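3.2 Household pantry records

Households in Covberg and Tuverdale were asked to keep a written record of shelf-stable food for 2 weeks in October. Each household received a paper log and a prepaid envelope. Canned fish, canned beans, dry pasta and rice were entered on separate pages. Items already open at the start of the period were left out.

Respondents copied the sodium and fat values from the package. Where a label gave values for drained contents, as is common for canned fish, the drained weight was entered in place of the net weight.

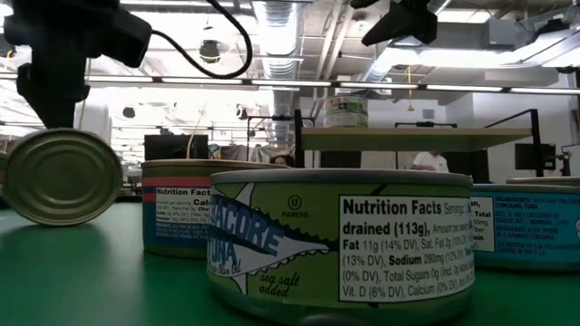 Figure 4. Canned tuna, with the nutrition panel of one can giving values for drained contents.

Of the 900 logs mailed out, those returned without a household size were excluded from the per-person estimates but kept for the item totals. Daily intake was compared with a 2,000 calorie diet. Koltstead was dropped from this part of the study after its only supermarket closed, which changed local buying habits too much for a fair comparison.

Entries for beans were the hardest to code. Many respondents did not say whether the liquid had been poured off, and we treated these entries as undrained (see Section 3.4).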